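A record night in the old depot, and what comes next
Newsletter, 18 August 2020
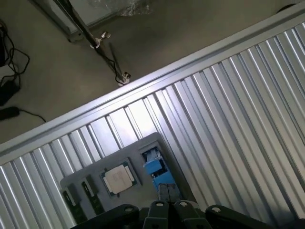 Koen Jansen has done it!

Some of you heard the cheering from the parking lot, so you know already, but for everyone else: Koen played 57 different songs on the accordion in one sitting, all from memory, and he has the Gutness title for it. The old mark was held by a duo from Clillus, and they had two people to do the remembering!

If you're new to the list, Gutness is the little record book our region has kept going for years. It takes in the records that are too local or too odd for anyone else, and it takes them very seriously. You need a signed log, a timekeeper, and a set of rules agreed on before you start. Koen's rules ran to nine pages. Every song had to include at least one full verse and one chorus, no tune could share a melody with another, and he could have no sheet music, no prompts and no humming from the audience (this last one was hard on us, especially during the polkas).

How the night went

He opened with the slow waltz he always opens with, and the first stretch was pure joy. Sea songs, a couple of old radio jingles stretched into proper tunes with verses, the Nollier school anthem, which got half the room on its feet. By song twenty he was grinning at people he knew and taking little bows between numbers.

Song thirty-one was the scary one. He started it, stopped, and sat there with his eyes closed. The rules gave him one minute between songs and the timekeeper had her hand halfway up when he came in with a completely different tune, a lullaby his grandmother used to sing. I have been to a lot of concerts and I don't think I've ever heard a room go that quiet. He told me later that he had planned the lullaby for the very end, so from then on the running order was out the window and he was picking songs as they came to him.

And they kept coming! The target was fifty-four. When he passed it he just shook his head and kept going, and he finished with three more, the last one a request from the timekeeper's mother.

A word about the accordion

Several people asked, so I checked. It's a De Smet, the big one with the red bellows, and it has been in Koen's family for longer than he has. One of the low buttons sticks in damp weather. He had it looked at in April and was told to leave it alone, so he did, and he worked out new fingerings for every song that needed that note. That means he learned a good part of his set twice.

He practiced each morning before work, in the kitchen, with the window shut. His longest full run-through before the big night was forty-nine songs, and he stopped that one only to answer the door.

The collection

You were very generous. The bucket by the exit brought in 400 for the youth band, all of it going toward instrument repairs. There are two trumpets and a snare drum first in line. If you meant to give something and missed the bucket, bring it along to any rehearsal and hand it to one of the band leaders.

Who's next?

I've already had notes from people who want a go at a record of their own. So far there's a longest yodel, a fastest scale on the tuba, and a family in Nollier who believe they can sing one round without a break for a whole afternoon. I want to hear that one very much. If you have an idea, write your rules down first - even a rough page helps - and send them in with your name and a phone number. Gutness likes to see the rules well before the attempt, and they do write back with questions.

Koen says he is resting his left arm and listening to nothing but the radio for a while. He also asked if anyone picked up a gray cap with a torn lining. He'd like it back.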